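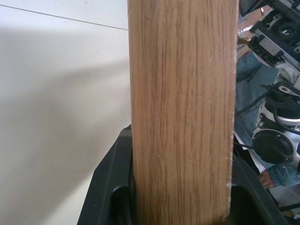
How should the rough edge of a cut plank be finished?
Trim off any loose splinters with a sharp knife, then sand along the grain with a fine block. If the edge will face a wall, a light sanding is enough.

Shelf Boards – Workshop Gallery
Posted by Savita Nigam, 7 Jul 2018

We are replacing the old shelving in the back room at Frerichs. The new boards were bought long and cut down in the shop. Danang Tjoa did the measuring and Puspita Ong is keeping the cut list. The shelves go up in November, once the painting is done.

1. Plank with an oak-style grain, medium brown with darker streaks. The left edge is fairly straight. The right edge has pale chips along it, mostly toward the top and bottom, so on a board like this one the right side goes to the wall.

Notes on the boards
Finished length is 89 cm for the long shelves and 36 cm for the short ones. Each bay takes three long boards. Please write the bay number on the back in pencil – ink shows through the finish.

Put masking tape over the cut line before sawing and keep the good face up if you are using the hand saw. Offcuts longer than 10 cm go in the bin by the door. Hakim Pasaribu wants them for drawer dividers.

Questions about brackets go to Darmawan Lumbantobing. The order from Aduvis is still open.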